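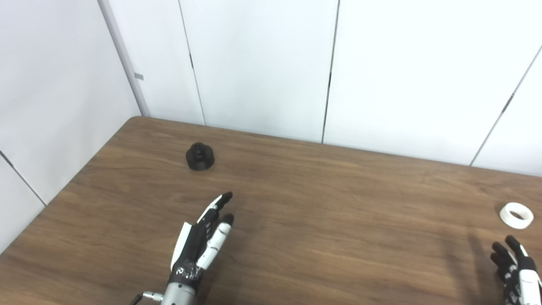

# Two-handed pick and join: left hand fine, right hand keeps nudging the ring. Where do we start?

**Efraín Cusi**
Irness Robotics Club

Hello all! First post, although I've been reading for ages and half our wrist code probably owes something to this site.

Our student team is entering the two-handed task at Gernside this year. The left hand has to pick up a small black stepped part, the right hand picks up a white ring, and then the two get brought together in front of the robot. Both pieces start on the bare table in positions you don't know in advance. It's a brilliant task, far more absorbing than I expected, and we've had people staying on after club to have one more go.

We drive the arms by hand to record demonstrations, then train on the recordings. So far we have 211 of them. The left hand is lovely. It comes over the top of the black part, gets its thumb underneath and closes, and the tall shape gives it plenty to hold.

The right hand is the trouble. The ring lies flat, so there's very little height to grab, and the fingertips tend to touch the near side and push it away. Then the hand follows, pushes it again, and we end up chasing it towards the edge of the table. We ran 84 trials last week and the ring was the failure in nearly all the bad ones.

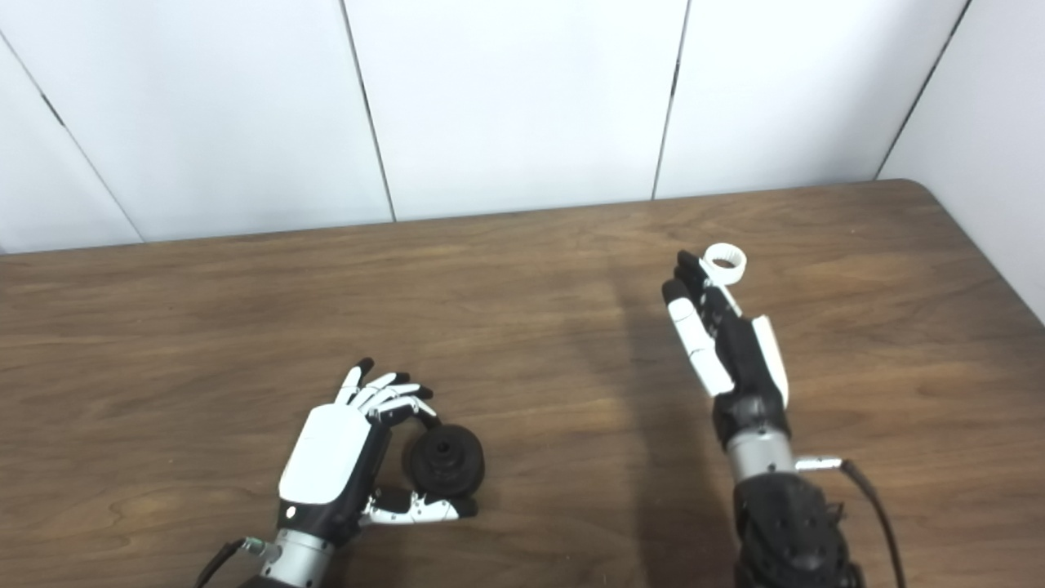

Once both hands have hold of something we're much happier, and the joining part is coming along nicely (still slow, but you can see it getting the idea!). It's getting to that point reliably that we can't manage.

Things we've tried:

- slowing the right arm down for the last bit of the approach
- more training, up to 2,000 steps past where we used to stop
- starting the ring nearer the middle, which helps but isn't allowed on the day

Orlando on our team thinks the ring is too pale under our lights and the camera loses its edge. I think the shape of our approach is wrong. Who's right? Or is it something else altogether? We can't change the pieces, but we can change the lighting, the demonstrations and how the arms start.

---

**Jairo Inga**

Put a rubber mat down. Ring stops sliding, job done. We did it at Daneck and never looked back.

> **Efraín Cusi:** Thanks! Sadly the rules say plain table, I should have mentioned that. Might still be handy for practice?

> **Jairo Inga:** Ah, different rules from ours then. In that case no, I wouldn't practise on one, you'll only teach it to lean on the grip. Ignore me. Good luck!

---

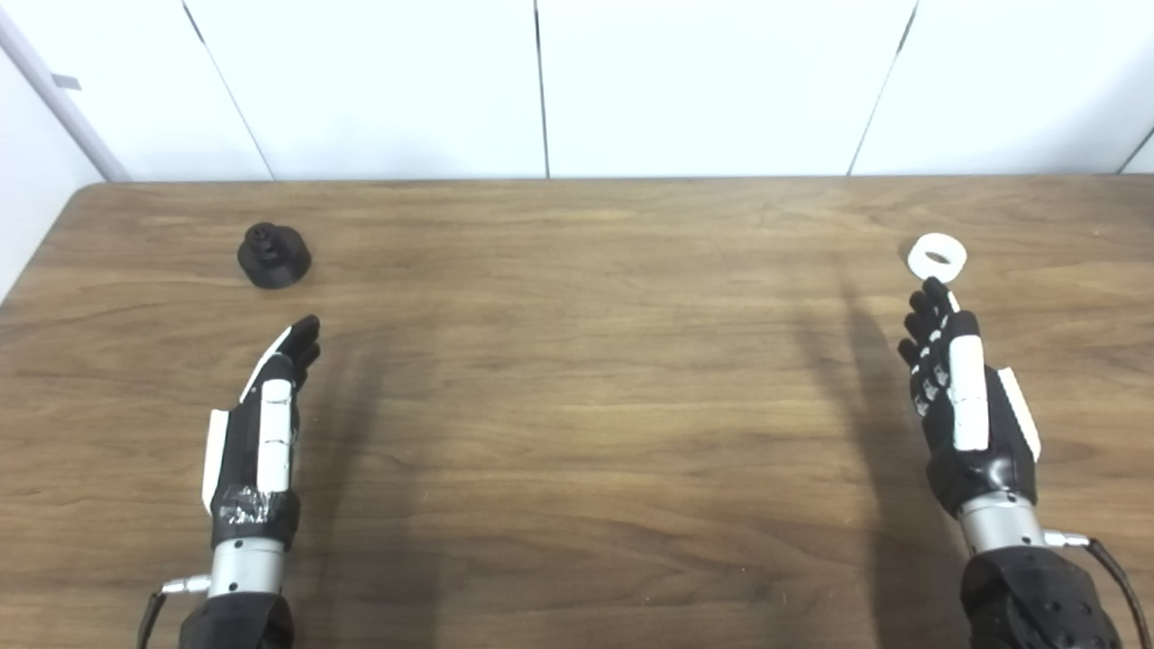

**Gladys Valderrama** | answered 1st September | *accepted by the poster*

Oh, I love this task! We did something very close to it with our sixth-form group and had the same runaway ring, so I have a soft spot for it.

I'd go with your theory before Orlando's, with one reservation I'll come to. If the right hand goes in low, with its fingers together and pointing at the ring, the first thing that can happen is a push. A flat ring has nowhere to go but away from you. The left hand can get away with a similar approach because your black part is tall enough for the fingers to go over it.

What worked for us was to change the demonstrations and leave everything else alone:

1. Bring the right hand in high, then stop above the ring for a moment. The pause matters. Our drivers hated it and kept skipping it.
2. Open the thumb away from the fingers before coming down.
3. Come down with one fingertip inside the hole and the thumb outside, and close on the rim.
4. Lift straight up a little way before moving towards the other hand.

Record a fresh batch like that and train on those alone first. Please don't mix them with your old 211! We did, and got a hand that hovered beautifully and then shoved the ring off sideways, a bit of each style. It was very funny for one evening.

Add a few demonstrations where you miss on purpose, lift right back up and try again. Chasing is a habit it can pick up from drivers who correct by sliding along the table, so have a look through your recordings and see how many of you do it. I was our worst offender.

Now the reservation. Check your shadows. Arms lit from overhead throw long ones over the wood, and if the lamps move between recording and testing, the picture changes more than you'd think. Orlando may have half a point there. Run the same starting positions with the lights as they were when you recorded, then with them changed, and compare.

Do come back and say how you get on. I'd love to know if the fingertip-in-the-hole trick suits your hands as well as it did ours.

> **Efraín Cusi:** This is fantastic, thank you! Watched a pile of our recordings tonight and yes, we slide. All of us. Agnes Öberg does it least and she's been put in charge of the new batch. We've started on the high approach already and even driving it by hand feels calmer.

> **Gladys Valderrama:** Hooray for Agnes! Make her do the deliberate misses too, they're harder than they sound.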